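Search the Derham Wiki
Search

Prestix

Prestix is the second-largest walled town in the strategy game Derham, and for a great many players it's the first place that really feels like home. It sits on the river road between the salt flats and the old trading port of Noiphan, so sooner or later nearly every caravan in the game comes rolling through its gates. A new town starts with a population of 2,503 and a garrison of 764, which sounds like plenty until the first siege arrives in August of the opening year.

The town belongs to the Bandusico clan when a campaign begins – they're a proud, rather touchy family, and they remember every favor and every slight for a good long while. Players who want to rent a workshop here need a standing of at least 2 with the clan, and those hoping to be offered the town itself will want 60 or better before the ruling council even puts their name on the ballot. 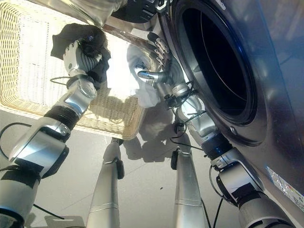
Trade is where Prestix shines. Wool, salt and river fish are cheap all year, while tools and wine fetch lovely prices, especially after a bad harvest in the hill villages. A patient merchant can fill a mule train here, wander down to Noiphan, sell the lot and be back before the wages come due – it's slow going, but it's a pleasant way to spend the early game and it keeps a small party fed.

Holding the town is another matter. The east wall is low and can't be raised past its second level, so most defenders put their archers there and leave the gatehouse to the militia. Loyalty also drops quickly if the governor comes from a different culture, and it pays to build the fairgrounds early on.

The 5th December patch moved the tavern closer to the main gate and lowered the workshop rent.

Filed under: Towns | River Region | Bandusico holdings

This wiki uses cookies to remember your settings. Accept | Manage choices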